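Search this site Enter keywords Go

December 18, 2022

Sorting, mostly

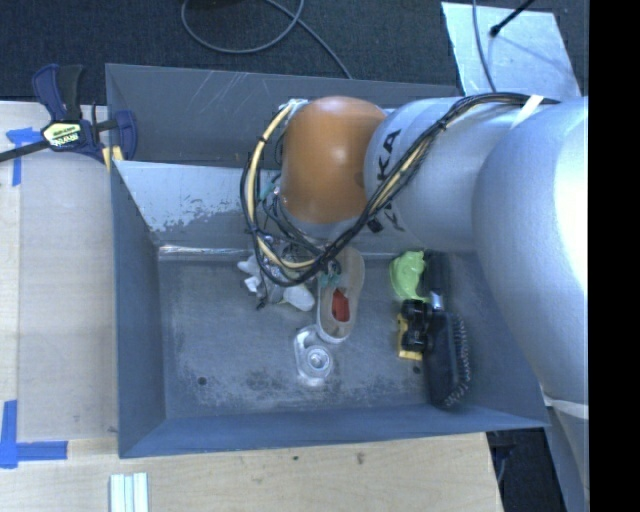 I started on the hall closet after breakfast because it was the one I had been avoiding. It holds everything that doesn't live somewhere else, and the door has not closed properly since the summer. I took it all out first and put it on the hall floor in one long heap, which made it hard to get to the bathroom for the rest of the morning.

The shoes came first. I have a bad habit of keeping the old pair when I buy the new pair, in case of yard work, and I don't do enough yard work for that. I tried on every pair that was still a pair. The brown ones pinch across the left foot and always did. The gray sneakers are worn through at the heel, so they went straight in the trash. The black ones from the Fiverum outlet have hardly been worn and I could not remember why, until I walked to the kitchen and back in them and they squeaked on every step. They are in the donation box. Somebody may have carpet.

One rain boot, no partner. I put it on the stairs to think about.

Behind the shoes was the bag of soft toys I moved out of the spare room in January, meaning to wash them and pass them on. They smelled like the closet. I ran them through on cold in two loads, inside pillowcases, and they are on the rack now with the window open a little. The long-eared one lost a seam in the wash and there is stuffing in the lint trap. I sewed it up with white thread because the gray was used up, and the stitches show. I had planned to give away the whole bag but I have kept that one back. It's on the dresser.

Lunch was the end of the lentil soup and toast. It had started to sleet by then.

In the afternoon I did the shelf. I had forgotten most of what was up there. Two umbrellas, one with a bent rib. A flashlight with the batteries leaked in it. A box of light bulbs for the lamp we got rid of. The instructions for the Tulteck heater, which I have looked for at least twice this year, were folded inside a road atlas. I put them in the kitchen drawer with the others. There was also an envelope with 67 dollars in it and nothing written on the outside. I think it was left over from the trip to the lake, when we were all putting in for groceries, but I can't be sure. I have put it in the jar for the electric bill.

The shelf paper was stuck down hard and came off in strips. I scrubbed what was left with dish soap and a plastic scraper. I haven't put new paper down. The shelf looks all right bare and I don't want to do that scraping again.

The gloves and hats took longer than they should have. I laid the gloves out on the bed to match them and ended with 7 that had no mate. I gave myself until the end of winter with those and put them in a paper bag on the hook. The blue hat has moth holes. I threw it out, then took it back out of the trash and cut off the button, which is a good one, and threw the hat out again.

I had bought a set of storage bins from Padumo for this job, and they don't fit. I measured the width of the closet but not the door frame, and the frame is narrower. They go in if I turn them sideways and tip them, and then I can't get the lids off. I have put one under the bed with the spare blankets in it. The other is holding donations for now. The receipt is on the refrigerator but I doubt I will take them back. They cost 138 dollars with the lids, so I should find a use for them.

For the shoes I am keeping, I used the old wooden crate from the back porch instead. It needed wiping out and there is a nail at one corner that I hammered flat. It slides in under the coats and the door closes over it. I opened and closed the door several times.

The drop-off on Shehata Street stops taking things at 4 and I didn't get there. I had the car loaded by half past three, but the windshield had iced over and the scraper was, of course, in the heap from the closet. By the time I found it, it was too late to be worth the drive. Everything is still in the back seat with a sheet over it. I'll go tomorrow if the roads are clear, and if they aren't it can ride around with me until they are.

I vacuumed the closet floor last. There was a surprising amount of sand, and a dried leaf, and one of the small brass hooks that I had accused the movers of losing. I screwed it back up inside the door and hung the dust brush on it.

Supper was eggs and the last of the potatoes. My back is sore from bending and my hands are dry from the dish soap. I need to write down lotion, gray thread, batteries for the flashlight if the contacts will clean up, and bread.

The toys are still damp at the middle. I turned them over before I came up and moved the rack closer to the radiator. The big bear may need another day. Tomorrow I want to look at the cabinet under the bathroom sink, though I looked in it just now when I was brushing my teeth and shut it again.

The rain boot is still on the stairs. I stepped over it coming up.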